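Play food for the kids corner, is the Tandetti set worth it

Forum: Play Kitchens and Pretend Food
Page 1 of 1

mudroom_mel
Joined: July
Posts: 16

Need play food for the waiting area at our clinic, budget is 45 dollars tops. Looking at Tandetti vs the Hurkik one. Kids are 2 to 6ish. Wants: easy to wipe, not tiny, comes with a plate. Anyone have either??

gravyboat35
Posts: 3727

Have the Tandetti. Peppers are good, nice and shiny. Red and yellow here plus the bread and the plate, white table so you can judge the color

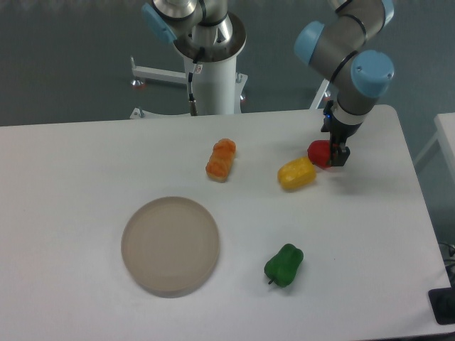 Re: Play food for the kids corner

stovetop_sue
Posts: 35

Bread looks orange to me?? Is that a loaf or a croissant or what

gravyboat35

Braided roll I think. Yes its orange. My kid calls it the carrot bread. Doesn't bother anyone

pennywhistle_9

Disagree on the peppers being good. Too shiny, every fingerprint shows. We had them at daycare and went back to Gritetti, duller but wipes down faster. Also that plate is beige. Why beige. Kids want a blue plate

gravyboat35

Plate is fine, it has a rim so stuff doesnt roll off. Green one is in this next one, the stem on it is short so no poking anybody
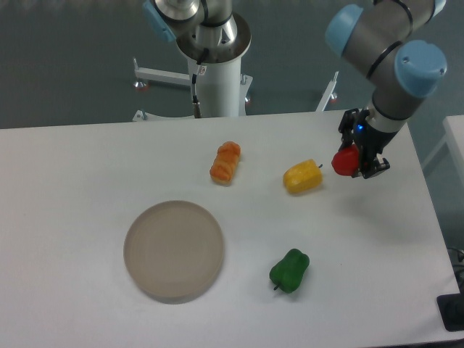 Tunstall, July

mudroom_mel
(posting from the other office now)

Ok the green sold me a little. Worried about the ridges on that bread tho, seems like a crumb and snot trap. How do you clean it

gravyboat35

Old toothbrush, dish soap. Two minutes. Peppers just get a wipe. Don't put any of it in the dishwasher, I did the bread once and it smelled weird for a week

pennywhistle_9

See that's my point, a toothbrush in a clinic?? Who is going to do that every night. Get the Hurkik, flat bread slices, no ridges, done

stovetop_sue

Hurkik slices vanish though. Ours were under the couch by week one. Bigger pieces stay put. I'd go Tandetti and just skip the bread, or keep it behind the desk

gravyboat35

Same, nothing lost so far. Size wise the bread is a decent handful and the yellow pepper is a long one, see it lying by the red

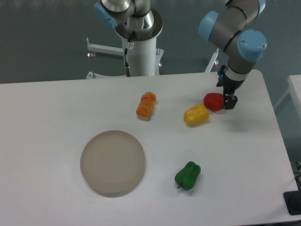
and mine get used daily, so the color has held up ok. Only gripe is they dont sit upright great, the yellow wants to be on its side. If your kids like to stack or line things up they will complain. Mine just piles it all on the plate and yells soup

mudroom_mel

Soup is fine lol. Nearly talked into it. Is the plate sold with the set or seperate?

gravyboat35

With. At least mine was

pennywhistle_9

Check the listing, the one I saw last month had no plate. Still say Gritetti

mudroom_mel

Ordered Tandetti, listing says plate included. Will keep the bread at the desk for now and post back when it gets here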